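Custley Opens Its Seed and Cutting Library for the Fall Season

For release: August
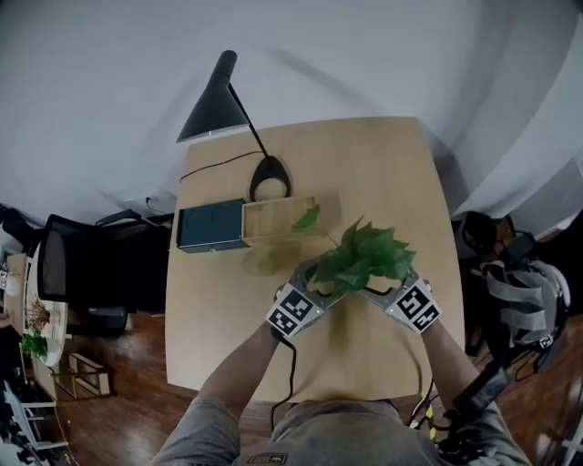
I'm Renzo Marino, and I run the Custley Seed and Cutting Library out of the old Mancuso shoe store on the main street. We're opening our doors for the fall season at 10 a.m. on the last Saturday we could get the keys for - sorry, my partner tells me I have to write these things properly. We open at the end of August, 10 a.m., and we stay open until the coffee runs out.

If you've never been in, it works like a book library. You take home up to five packets of seed, you grow them, and you bring some back when the plants are done. No late fees! We started with a shoebox of beans from my aunt, and this year the catalog has 539 varieties in it, up from 500 last fall. I typed up most of those labels myself, so please forgive the spelling on the squashes.

The big news this season is cuttings. People kept asking for rosemary, mint and geraniums, and those are much easier to pass along as a snipped stem than as seed. Harsh Pandey from Zemon Nursery is giving two free talks on rooting them at home, one at 11 a.m. and one at 2 p.m. He'll cover what to snip and when to pot up, and he has promised to take questions about tomatoes even though he's tired of tomatoes. There are 60 chairs, so come a little early if you want one.

We also have garlic for the first time, a hardneck kind we've been calling Warneten after the street where it was grown. It goes in the ground in October and you'll be eating it next summer. I put it in everything, and I think it's the best thing we've ever had on the shelf (Harsh says it's the leeks).

Membership is free and open to anyone in Custley or the towns nearby. We're at 652 members now and I'd love to see more of you. Bring your own envelopes if you have them, and bring any seed you've saved, labeled with the plant name and the year.

For questions or interviews, stop by the shop any weekday morning and ask for Renzo. I'm usually in the back with the beans.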